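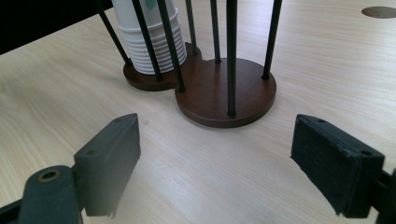
The cup stand, seen from the gripper. One ring full, one ring empty.

I've been promised for years that perception is the solved bit. Run a good segmentation model, get your mask, hand it to the planner and go home. I spent most of July on paper cups and I'm not convinced.

Black wire is where it falls over. The rods are thin, they cross the white of the cups, and our mask comes back chopped into slices. The planner (Wadau, which Yhon Huamán keeps telling me is mature) treats every slice as its own object and happily proposes a grasp on a strip of cup between two rods. The lacquered base doesn't help either — it picks up reflections of the rods, and the depth estimate wobbles wherever it's shiny.

I went through 360 logged plans by hand. Mercedes Quispe had a script that scored the lot as fine, but the script only checked whether the planner returned something. It always returns something! That's a colour of optimism I can't share.

So what would I trust? First, a planner that knows a stack is a stack. Cups nest, and the ribbing at the rims is a strong cue if you bother to look for it.

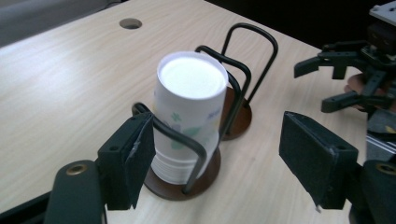 Second, a way to say no. Wadau's confidence number is the favourite exhibit in every demo, and I've never seen it talk the planner out of a bad idea. I've asked Béla Juhász for a hard reject when the approach path crosses wire, and for the log to record which rod caused it. He reckons a bigger training set will sort it out. Maybe. The last one added 830 episodes and the slices are still there.

For now I've put the old geometric check back in front of the learned one. It's slow and ugly, and I can read it. Next job is the empty ring, which the planner still labels as a cup two runs out of three.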